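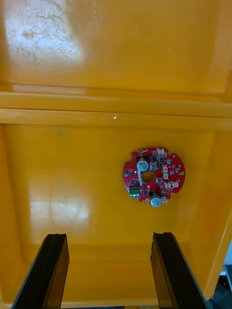

Search the shop Enter keyword Go

Tretosum Round Driver Board, with push-pull solenoids

Okay, this is the board I get the most email about, so it finally gets a page of its own! I named it the Tretosum after a model railroad layout I never finished (don't ask), and I sell it from my workshop in Pitthorpe together with the solenoids I like to run from it.

It's round, it's red, and there's a hole right through the middle. I wanted to be able to run a cable bundle or a shaft straight through the center, and every square board I tried got in the way. The cut-outs along the rim let it drop in past posts and screw heads, so if you're fitting it inside a drum or a length of pipe you should have a much easier afternoon than I used to have.

Power goes in at the green screw terminal. Small flat screwdriver, strip your wires short, tug them once when you're done. Everything else plugs in with the little white connectors, and I put those over on the other half of the board so your power wires stay out of their way. 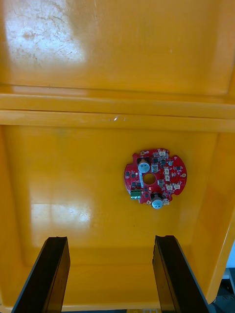 Tretosum board, component side up. Green terminal for power, white connectors for everything else.

Please go easy on the two tall capacitors. They stick up well past the other parts, and the lower one sits right out at the edge, so leave 20 mm of headroom over the board and don't use them as a handle (I've done it, I've regretted it). If you want a cover, the Nygård dome lid fits nicely and I usually have a few on the shelf.

Now the solenoids! These are the small push-pull kind with a steel plunger and a return spring. I love the slot in the plunger tip, you can slide a thin lever or a bit of flat bar in there and you're most of the way to a latch. Screw down the square plate and keep the spring clear of anything that might snag it.

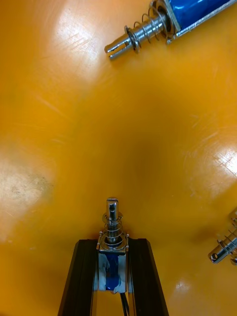 Push-pull solenoids, blue coil, slotted plunger tip.

A kit is one board and 2 solenoids. Extra solenoids come in packs of 5. I don't include a power supply, and you'll have to make your own mounting bracket for now, though I'm drawing one up and hope to have it listed in January.

The last batch was 140 boards and there's a decent pile left. Orders go out with Elero on weekdays, and if you want to mix and match just put a note in the order box and I'll sort it out.

Page updated 02/12/2018

Contact | Copyright Tretosum | Back to top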